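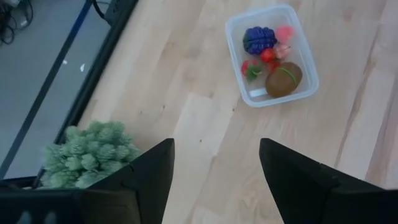

Why Does Fruit Change Color When It Ripens?

A tomato starts out green and ends up red. A banana goes from green to yellow and then, if it is left long enough, to brown. Many other fruits do the same kind of thing. To understand why, it helps to know what a fruit is for.

What a fruit is for

A fruit is the part of a plant that holds its seeds. A plant cannot walk to a new place to drop them, so it needs some other way to spread them. Some plants use the wind. Others use water. Plants with sweet fruit use animals.

A bird eats a berry and flies away. Later the seeds come out in its droppings, often far from the bush where the berry grew. The bird gets a meal and the seeds get a new home, with a little fertilizer to start them off.

This only works if the seeds are ready. A seed that leaves too early may not grow. While the seeds are still forming, the fruit stays hard, sour and green, and most animals leave it alone. Green fruit is also hard to see among green leaves.

Where the green comes from

Leaves are green because of chlorophyll (say it KLOR-uh-fill). Plants use chlorophyll to catch sunlight and make sugar. Young fruit has chlorophyll in its skin too.

When the fruit begins to ripen, the chlorophyll breaks down and the green fades. Other colors can then be seen. These colors come from substances called pigments.

Carotenoids (kuh-ROT-uh-noyds) make yellow, orange and red. They are found in bananas, oranges and tomatoes. Carrots have them as well, although a carrot is a root.

Anthocyanins (an-thuh-SY-uh-nins) make red, purple and blue. They are found in cherries, blueberries and the skin of red apples.

In a banana, some of the yellow is there from early on, hidden by the green. In a strawberry, most of the red is made as the fruit ripens.

What else changes

Color is the change we see first, but other changes go on inside the fruit.

It gets sweeter. An unripe banana is full of starch, the same sort of stuff that is in potatoes and flour. As the banana ripens, the starch turns into sugar.

It gets softer. Plant cells have stiff walls, held together by a kind of glue called pectin. Ripening breaks some of the pectin down. Cooks use pectin to make jam set.

It starts to smell. Ripe fruit gives off scents that drift through the air, and animals with good noses can find it even in the dark.

The ripening gas

Many fruits make a gas called ethylene (ETH-uh-leen). You cannot see it. It acts as a signal that tells the fruit to ripen. One ripe apple gives off enough ethylene to speed up the fruit next to it.

Not every fruit works this way. Bananas, pears, peaches and tomatoes go on ripening after they are picked. Grapes, cherries, strawberries and lemons do not. They may get softer in the kitchen, but they will not get much sweeter.

Marion Lennox grows pears at Clarnelside. She picks them in September while they are still hard, and stores them somewhere cold. "A pear left on the tree goes mushy in the middle before the outside is ready," she says. "We bring them indoors to finish."

Try it yourself

You will need 4 green bananas from the same bunch, 1 ripe apple and 2 paper bags.

1. Put 2 bananas in the first bag with the apple. Fold the top over.
2. Put the other 2 bananas in the second bag and fold the top over.
3. Keep both bags in the same room, away from the sun.
4. Look inside at the same time every day for 7 days. Write down the color of each banana.

The bananas with the apple will usually turn yellow first. Calum Shearer's class in Jodby tried it with pears as well, and found that they were harder to judge by color. The children pressed gently near the stem to see if the pears were soft.

Words to know

Chlorophyll: the green substance plants use to catch sunlight.
Ethylene: a gas that makes many fruits ripen.
Pectin: the material that helps hold plant cells together.
Pigment: a substance that gives something its color.
Starch: a plant's store of energy, which can be turned into sugar.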